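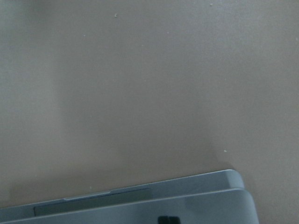 Roscoe Castellanos wanted to know why the spare was on the list at all, if the first one had not broken yet.

He had the spreadsheet open on the wall screen and had scrolled it so that line 4 sat at the top. Line 4 was a second gripper for the Endine cell. Under it was the service plan, and under that the feeder, which had been moved from last year's request without a change in price.

"It will break," Ines said.

"Put in the mean time to failure, then."

"Fekov doesn't publish one for the fingers. They publish one for the drive."

"So put in the drive."

She put in the drive. The cell turned red, as the formula behind it had been written for months and she had typed cycles. She corrected it. The arm on the other side of the glass was parked over the bench, where it had been since noon, and she could hear the controller fan through the door.

The request was due to purchasing at 5:30. It had been due in October, and then the plant in Disska had overspent on conveyors and everyone's date had moved to December. In the extra weeks Ines had collected three quotes for the arm, two for the safety scanner and one for the feeder, there being one company that made the feeder. Castellanos disliked single quotes. He had written SOLE SOURCE? in the margin of each of her drafts, and she had answered it each time with the same paragraph.

"Maurya offered us theirs on a lease," he said.

"With a 112-week minimum."

"What do we pay if we send it back early?"

"All 112 weeks."

He made a note of that. He wrote slowly, with a mechanical pencil, and turned the pad a few degrees when he reached the end of a line.

Ines had been building cells for the company since before he arrived. The first one had been bought in a week on a manager's signature, with no spare parts and no training days, and it had run for nine years. She did not bring this up. It was a poor argument, as the man who had kept it running had done so on overtime that was charged to the paint shop, and nobody had ever added up what it cost. She had tried once. The paint shop's records were on paper and stopped in the middle of a summer.

"Take me through the spare again," Castellanos said. "Assume I'm finance."

"You are finance."

"Assume I'm finance in Disska."

She took him through it. If the fingers wore, the cell would drop housings. If it dropped housings, the line would fall back to manual loading, two people per shift, until a replacement came. Fekov quoted six weeks. She had once received a part from Fekov in four and another in eleven. The spare cost less than nine days of manual loading, fully burdened, and it could be swapped by anyone who owned a hex key.

"Can we share one spare with Disska?"

"They bought the other flange."

"Why did they buy the other flange?"

"It was 200 dollars cheaper."

He looked at the screen for some time. Then he scrolled down to line 11, training, and changed the number of seats from four to two. The total moved. He scrolled back up and left line 4 as it was.

"Two seats is me and one other person," Ines said.

"Yes."

"I'm out for most of the spring."

"Then it's two other people." He put the pencil down. "You can write the notes for them. You'd have written them anyway."

This was correct, and she resented it a little. The notes for the present cell ran to sixty pages and had a section on the pneumatic fittings that she was fond of. She had put it in after a night shift spent looking for a leak in the wrong half of the manifold, and it was the only section that anyone had ever thanked her for.

She renamed the file with the word final, deleted the word, and put in a version number. On line 11 she added a comment about the spring. On line 9, the feeder, she pasted the sole source paragraph for the last time, changing "at present" to "as of December" – he would have asked.

"What about the pallet fixtures?" Castellanos said. "I don't see fixtures."

"They're under tooling."

"Tooling is capital."

"Fixtures are expense, if they're under the limit."

"Are they under the limit?"

"Each," she said.

He picked the pencil up again and pulled his chair closer to the screen. It was 4:50. Ines opened the tooling tab, widened the column so that the part names would show, and started at the first row.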